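**Wipe-clean tablecloths, notebook, January, after lunch**

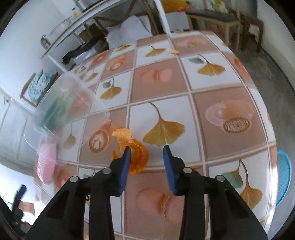 *Kyung-tae Jeon, materials and finishes, Kellico test kitchen*

Started on the glossy check cloth with the ginkgo leaves. The Karkari sheet says "resists fruit acid, oil and daily wear". I have read that sentence on so many sheets now that it slides straight past me. Daily wear of what? Resists for how long? I wrote to ask in the autumn and got the same sheet back with a newer logo on it.

So, orange peel. I like peel as a test because people do leave it lying on tables, and because the oil in the skin is harder on printed film than the juice is. The supplier tests with juice. I would too, if I were selling the cloth.

Peel is down across the line between a brown square and a white one. I wanted both colours under the same piece, as the Hattar cloth stained on its white and we spent a week arguing over whether the brown had gone as well and just wasn't showing it. There is a small scrap near the far end, close to a grid line. Leave that where it is, please. It is the small bits that get missed when the table is cleared, and I want to know what one does if it sits.

Plan, such as it is:

- peel stays put for 2 hours, then off, no wiping
- look at it with the lamp held low
- wipe with a plain damp cloth, 20 strokes
- look again, then fold the cloth along the mark and open it out

The folding was Jusine's rule, from the old project, and I grumbled about it at the time. I still think it is a bit theatrical. But it did show up cracking in the film that none of us had seen on the flat, so it stays in.

Things I don't trust yet:

The gloss. A shiny surface hides a dull patch if you stand in the wrong place, and it invents one if you stand in another. Last round we had two people mark the same cloth and they disagreed on nearly everything. From now on, one person does all the looking, from the same side of the table. I'd rather have one consistent bias than two that fight.

The pattern. White squares, pinkish brown squares, cream and tan lines between them, and golden leaves on the white. A faint yellow stain beside a golden ginkgo leaf could pass for part of the print. I can't decide whether that is a fault in the test or a selling point. Karkari would say selling point. For our purposes I am going to put a ring of low-tack tape round each spot before the peel comes off, otherwise I'll be hunting for it like last time.

The "1,000 wipes" claim. No method given, no pressure, no word on what was wiped off or with what. Unless somebody sends me the method I am leaving it out of our notes altogether. Please don't copy it into the summary table just to fill the box.

The clear plastic container is on the left of the table. You can see the check and the room through it, which is handy, but I keep reading the cloth through the plastic and getting the colours wrong. Anything behind the container doesn't count as inspected. Move it off before the lamp goes on. It should get its own line in the book at some point, as heavy plastic left standing on soft film can leave a ring, and that has nothing to do with oranges.

Cloth goes in the book as number 259. The one before it is down twice under slightly different names, which I'll sort out when I can find the swatch.

*Later, same afternoon.* Peel off. There is a mark on the white square with the lamp low, and I can lose it by moving my head. Not calling it a stain yet. On the brown I see nothing, and I don't believe that either, given the Hattar business.

Wiped. The mark on the white is fainter. It may be less oil, or it may be that I have stared at it for too long. Folded and opened: no cracking that I could feel with a fingernail. One fold isn't many.

The far scrap stays down overnight. I've put a note on the door. If you need the table, use the one by the sink, and if you must wipe something, wipe that one.

To ask Karkari: which side of the film the leaves are printed on. If the print is on top, I want to run the peel directly over a leaf next.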